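Household Water and the Second Bill
Student Project Report, Environmental Studies Elective
Orsolya Gulyás

Background

Rekstead charges for water twice. The first bill covers what comes in through the meter and the second covers what leaves through the drain. As the town has no way of measuring the drain, it assumes that everything that came in went out again, including whatever you poured on your tomatoes. My project began when my landlady handed me both bills and asked which one was the mistake. Neither was, and she has not entirely forgiven me.

My question was simple: do people in Rekstead know how they are charged, and does knowing change what they do? I chose it in April, with the confidence of a person who had never written a survey.

Method

I mailed a one-page questionnaire to 1,123 addresses in two neighborhoods, the old streets by the mill and the newer Nandholm development. The department paid for the stamps and has mentioned it since. Respondents were asked to explain their bill in their own words, to guess which activity at home used the most water, and to say whether they had changed any habit in the past year.

I got 113 replies. My advisor called this "a result in itself," in the tone people use for a child's first haircut. One reply was a complaint about parking. I have counted it, as the respondent did also fill in the water section, though with less feeling.

I then interviewed 3 households in person and asked each to keep a diary of water use for 2 weeks. The diary was based on the Carora home log, a printed sheet with a column for every tap. Nobody used the columns as intended, including me when I tested it.

What people said

Most respondents understood the first bill and had no theory of the second. Several thought it was a tax on rain. The Nandholm residents were better informed, mainly because a leaflet had gone around when the houses were sold. The mill streets had better stories.

On the question of which activity used the most, the kitchen came up again and again. Toilets were rarely mentioned, which I put down to manners. Dishwashing was blamed with real passion, usually on another member of the household.

The diaries

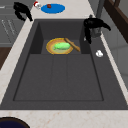
Kitchen entries were the hardest to compare, as each household had its own idea of what counted as one use. One diary had "dishes" as a single line per day, while another gave every rinsed cup its own line and ran onto the back of the sheet. The sheet also had no sensible place for small jobs that fall between cooking and cleaning. Take a plate in the sink with what is most likely a cucumber lying on it: is that food preparation or washing up? My three households would have given me three answers, and the form would have accepted all of them.

Showers were easier. They were also suspiciously short, and got shorter in the second week, which suggests that either the diary saves water or it teaches people to round down.

Limitations

The sample leans toward people who enjoy answering mail. I had no access to meter readings, so the diaries could not be checked against anything. Question 4 contained a double negative, and I have left its answers out of the analysis.

If I repeated the project I would ask the utility for readings first, drop the columns, and provide one box labeled "other," since everyone drew one anyway. A plain explanation of the second charge, printed on the bill itself, would be cheap and is my only recommendation. I sent it to the town office and received an acknowledgment, along with a leaflet on rain barrels.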